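Winter Storage and the Galley Refit: Notes on the Prendergast

The decision to keep the Prendergast through another season was made in July, following a survey at the Birnaletti yard. The surveyor found the hull sound and the stringers dry. Two seacocks required replacement, and the port fuel tank showed surface corrosion at the aft weld. The engine hours stood at 439, well within the range expected of a boat of this age and use.

Three yards were asked to quote for winter storage. Birnaletti offered indoor space at a higher rate, with owner access limited to weekdays. Zukel offered outdoor storage on stands, with shrink wrap included and no charge for electricity. The Zukel proposal was accepted. Haul-out took place on a Monday, and the bottom was pressure washed the same afternoon.

Work below deck will be confined to the galley. The present counter has lifted at the sink, and the locker beneath it does not latch in a following sea. A pale work surface with wood-fronted cabinetry is preferred. 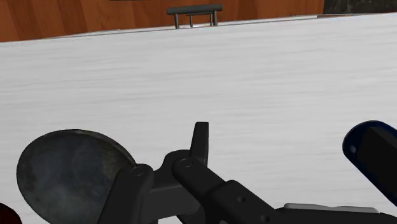
Rendering: white counter, wood front, dark bar handle.

The budget for the galley is roughly $400 per linear foot, excluding plumbing. Positive latches will be specified on all lockers. The order for the replacement seacocks has been placed with Histuteo, and delivery is expected in 12 days.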